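The pleasure of a proper fold

Soudabeh Salehi can fold a jumper while arguing about football, and she has done it in front of me more than once. Down go the sleeves, over goes the hem, and before she has finished being rude about the referee there is a neat square sitting on the pile. I have been folding clothes all my adult life and mine still look like something a dog has slept on.

So in July I took the slow train to Doddale, where she runs folding evenings above an old drapery. The shop downstairs opened in 1856 and sold sheets, shirts and mourning gloves to half the valley. It sells coffee now, but the long counter is still there, with brass measuring marks let into the edge, and I'm afraid I spent a good while running my thumb along them before anybody could get me up the stairs.

Salehi grew up in a flat with one wardrobe between five people. "You folded well or you had nowhere to put your socks," she says. Later she spent 26 years in laundries and hotel linen rooms, finishing at Garine, a small firm that looked after tablecloths for wedding venues. She loved it. She talks about a well-pressed tablecloth the way other people talk about the sea!

Her first lesson is about where you fold, and it came as a surprise to me. I had always used the bed. Beds are too low, she says, and they sag, so you bend over and the cloth slides into the dip. A hard table is better for your back, but slippery things skate about on it. What she likes is something flat and padded with a bit of weave to it, so that the cloth grips slightly and stays where you have smoothed it. And it has to be clear. No phone, no mug, no second heap of washing waiting its turn. You bring one thing to it, you fold that thing, you put it to one side.

Then the smoothing, which takes longer than the folding and is (I am now convinced) the whole secret. Lay the garment out, then work from the middle towards the edges with the flat of your hand. Don't tug. Knitted things will stretch if you tug them and they will go back crooked in the drawer. Velvety and brushed fabrics want an even lighter touch, and she strokes them one way only, like a cat.

Stripes are where she gets really happy. Most of us dread them, as a stripe shows up every wobble, but Salehi starts all her beginners on stripes for exactly that reason. You have a ruler printed on the cloth! Bring one edge over, see whether the bands run level, and if they don't, open it up and go again. Hernán Huanca, a bus driver who has been coming since the spring, told me he bought a striped top purely to practise with. He has folded it so often that his daughter calls it his homework.

There were 40 of us booked in over the week, in small groups, and mine was the evening lot. We had a stack of old rugby shirts, tea towels and a huge cardigan that everyone took a turn at. The fold we learned is known in the group as the Ásgeirsdóttir, after the woman in the linen room who taught it to Salehi. It takes 3 moves for a top: one side in, the other side in, then bottom to collar. There is a further tuck if you want to stand things upright in a drawer, though Salehi thinks drawers are overrated and would have us all on open shelves.

My first attempt came out as a wedge. My second was better. By the time the light was going I had a small pile I was ridiculously proud of, and I carried it over to show Huanca, who looked at it kindly and refolded the top one.

I have kept it up at home, to my own amazement. I do a few things in the evening with the radio on, and I have started buying clothes with an eye to how they'll fold. There's a plain wooden shelf unit by Distari in our hallway that used to hold bills and odd gloves, and it now holds jumpers, sorted by colour, red ones at the top. My sister came to stay and photographed it.
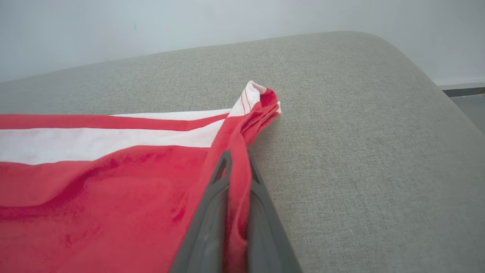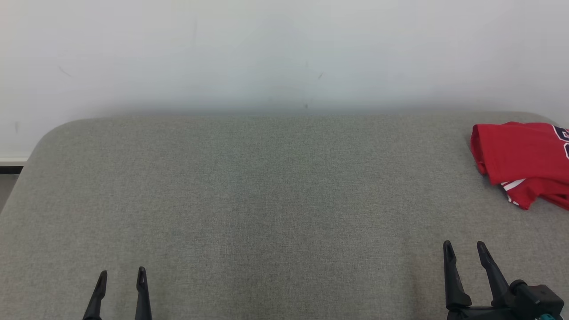

Red and white stripes on the grey padded surface, first picture; a folded garment at the right, second picture.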